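# Slicing lemons and setting up a drinks table without the gadgets

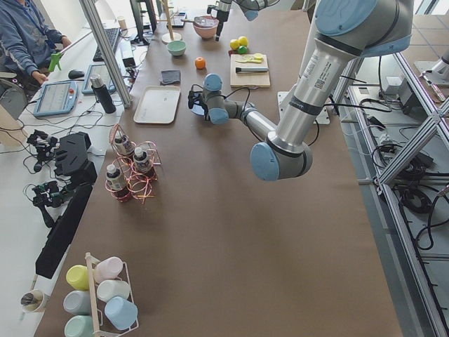 Every September someone tries to sell me a better way to cut a lemon. I've tried the Posine wedger (goes dull, won't take a big lemon) and a hand-crank thing from Himent that spent more time in the sink than on the counter. A board and a knife still win. What follows is how I set up a table for lemon water when people are coming over.

## What you need

- A cutting board, wood if you have it
- A knife with a decent edge
- Lemons, and a lime if you like
- A bowl for whole fruit and another for scraps
- A tray with a raised rim
- A folded cloth
- A cup rack and enough cups

Small bottles of syrup are optional. I find most of them taste like candy.

## Before you cut

Wash the fruit under warm water and scrub it with your hands. Special fruit wash is sold for this. I used up a whole bottle and couldn't tell the difference.

Cover the table with brown paper. Lemon juice will mark some finishes, and paper is cheap. Tape it down underneath or it will creep.

Put the board where your knife hand has space, with the tray to one side. Keep the whole lemons close to the board so you aren't reaching across the blade.

## Cutting

1. Trim both ends until you see flesh.
2. Turn the lemon on its side and slice straight down. Thin slices look nice but fall apart in a cup. Go a little thicker than the magazines do.
3. Flick the seeds out with the tip of the knife. You will miss a few.
4. Lay the knife down flat between lemons, blade away from you.
5. Wipe the board with the cloth before you start on the lime.

People online swear that rolling the lemon first gives you 50 percent more juice. I've never measured it and I doubt they have. For slices, skip it.

## Cups

A wire rack that holds cups on their sides is the one piece of equipment I'd defend. Mine is a Hoekstra and it takes up less room than a stack, plus people can grab one without handling the rest. Plastic cups are fine. Mixed colors help guests remember which is theirs, at least in theory.

## How much to slice

Figure on 2 slices a cup. Roughly 300 ml of water per cup is plenty, and anything stronger than that needs sugar. Cut half of what you think you need and leave the other lemons whole. Slices dry out at the edges within the afternoon, whatever the Herkex lid people claim about their covered trays.

Leftover slices go in the freezer, flat on the tray, then into a bag once they're hard.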